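4.2 Fitting and checking the drawer

1. Stand the Tedadura box on a level table with the drawer facing you.
2. Slide the drawer in until the front panel meets the box.
3. Pull it partly open and check that both sides run evenly.

Caution: do not pull the drawer beyond 60 mm while it is loaded.

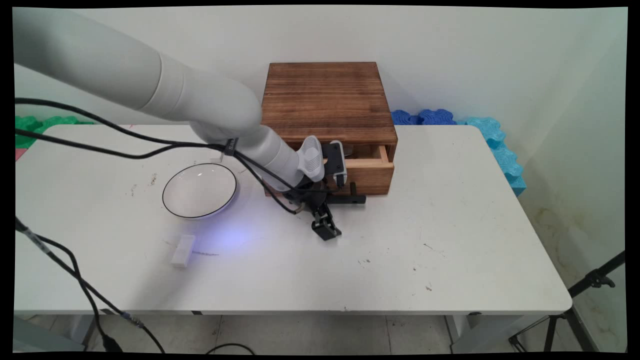
Murdo Leckie writes that his drawer stuck in April and ran freely again once he had rubbed candle wax along the bare wood.

Note: wax is suitable. Do not use oil, as it stains unfinished wood.

4. Close the drawer and repeat step 3.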